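Sjöberg Vudis 97 Trail Fork

I've been riding the Vudis up front since April, mostly on the rocky stuff above Timville, and I'm still grinning! It replaced a fork I'd babied for 6 seasons, so I wasn't sure I'd notice much. I did – my hands don't ache at the bottom anymore.
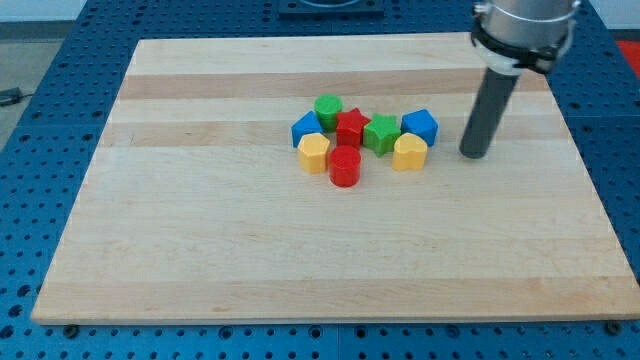
Colored blocks on a maple cutting board

Weight on my scale was even a bit lower than I'd hoped, and the lockout lever works fine with winter gloves. My only gripe is the axle, which needs a firm twist. Price is $1,310, and we ship to Wasordale for free.

– Olumide Osagie

Print this page | E-mail to a friend

We use cookies to remember your cart. OK

Recently viewed
Vudis seal kit
Sjöberg flat pedals
Enduro knee pads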